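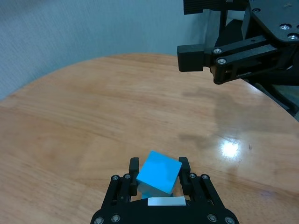 Clurico G2 Parallel Gripper -- Service Kit and Setup Page

Product code: Stokino K-36
Fits: Clurico G2, left-hand and right-hand version
In stock, ships from our own store

The Stokino K-36 is the kit for the regular service of one Clurico G2 gripper. For a two-arm cell you need two kits. We put it together after we had serviced these grippers in our own workshop for three years and got tired of ordering the small parts one by one from different lists.

What is in the kit

Finger linkage screws, full set for one gripper
Pivot pins and thin washers, full set for one gripper
One palm pad, white, self-adhesive
One small tube of linkage grease
One small bottle of thread locker, medium strength
One gauge block, 14 mm
Service card to write the date and the cycle count

Not in the kit: hex keys, torque driver, cleaning cloth, alcohol. The fingers are sold separately. If a finger is bent, please do not try to make it straight again. It never closes parallel after this, even if it looks good to the eye.

When to do the service

We recommend a full service after 720 hours of work. The controller keeps the hours for each arm on the maintenance screen, so please read both values. In most cells one arm works more than the other, and the hours will be different. You can service both on the same day if this is easier for your planning, but count then from the busier one.

Between the full services there is a short check. It needs only a few minutes and no parts:

Move the arm to the service position and open the gripper fully.
Press the emergency stop before your hands go near to the fingers.
Try each finger from side to side with two fingers of your hand. A very small movement is normal. If you hear a click, the pivot pin is worn.
Look at the screw heads on both linkages. If one stands higher than its neighbor, it has started to come out.
Wipe the palm pad with alcohol.

Changing the linkage screws

Work on one side of the gripper at a time. If you open both sides together, the fingers lose their common zero and you must do the whole adjustment from the beginning. It is possible, but it costs you an hour.

Take out the upper pair first, then the lower pair. Old screws should go to the bin and not to the drawer. The old thread locker stays in the thread and the new one does not hold well over it. Clean the holes with the alcohol, let them dry, put one small drop on each new screw and turn it in by hand until it stops. Then tighten to the value which is printed on the service card. Too much force is the most common mistake we see on grippers that come back to us. The plates press together, the linkage becomes stiff, and the motor current goes up.

Grease goes only on the pins. A little is enough. If grease comes on the inner face of a finger, the part will slide out, so clean it before you run anything.

Changing the palm pad

The pad lies flat between the two fingers. Pull the old one off slowly from one short side. The glue which stays behind can be removed with alcohol and a plastic scraper, never with a knife. Press the new pad for 40 seconds and leave it overnight if the production allows it. Put it straight. A pad that stands crooked can touch the left or the right finger when the gripper closes, and the controller then believes that it is already holding a part.

Setting the zero again

After every change of screws or pins the zero must be set again.

1. Close the gripper slowly on the 14 mm gauge block in manual mode.
2. Look against a light from the side. Both inner faces must lie flat on the block. If you see light at the top only, the upper screws are not tight in the same way.
3. Save the value on the maintenance screen as "closed on gauge".
4. Open and close ten times without the block and then check again with the block.

If the second value is different from the first one, something in the linkage is still moving. Please find it before you continue -- the difference does not become smaller with time.

Test run with cubes

For the last step we use light plastic or foam cubes on a plain table, and no real parts. A cube is a good test piece. It has flat sides, it is cheap, and you see at once if the grip pulls it to one side. Use two colors if you have them. In the Cellberg test program each arm takes the cube on its own side, lifts it, turns it, and puts it back. The middle cube is for the handover between the arms and comes last.

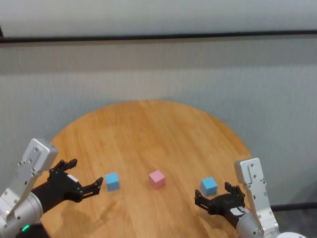 Before you start the program, bring both arms to the waiting position with open jaws and give every cube some free space. The program does not need an exact position, but a cube that touches another one can be pushed away when the finger comes in.

Run the first cycles at low speed. Keep one hand near the stop button and look mainly at the linkage. After the adjustment the two fingers should reach the cube together. When one comes first, the cube turns a little before it is held. A small turn is acceptable for cubes but not for many real parts, so in this case please repeat the zero.

Run 36 cycles for each arm. Then stop, put the screw heads under a good lamp and compare them again. If all of them are level, write the hours on the card and the cell can go back to work.

Notes about the table

Customers ask us often if they need a special table for the test. You do not. Any stable table at the right height is good. A shiny surface can give a bright spot in the wrist camera, and then the program may lose the cube for a moment. Turn the lamp or move the cube. A thin matte cover also helps, if it is fixed so that it cannot slide.

Older grippers

The kit fits all G2 grippers. For the first series, which was sold through Michiels, the pins are shorter. Please write us the number from the small label on the gripper before you order, and we change the pins in the kit for you without extra cost. From January the kit also includes the service card in the new size, the old one did not fit in the cell folder.

Service by us

If you prefer that we do the work, send the gripper without fingers and without cable. Pack it in the open position. We clean it, change all parts of the kit, set the zero and send it back together with the filled card. Please tell us if you have seen an error on the screen, even if it went away by itself.

Technical questions: Stelios Politis, service desk. Please write the hours of both arms in your message, it saves one mail.

Page last changed: 2022-02-11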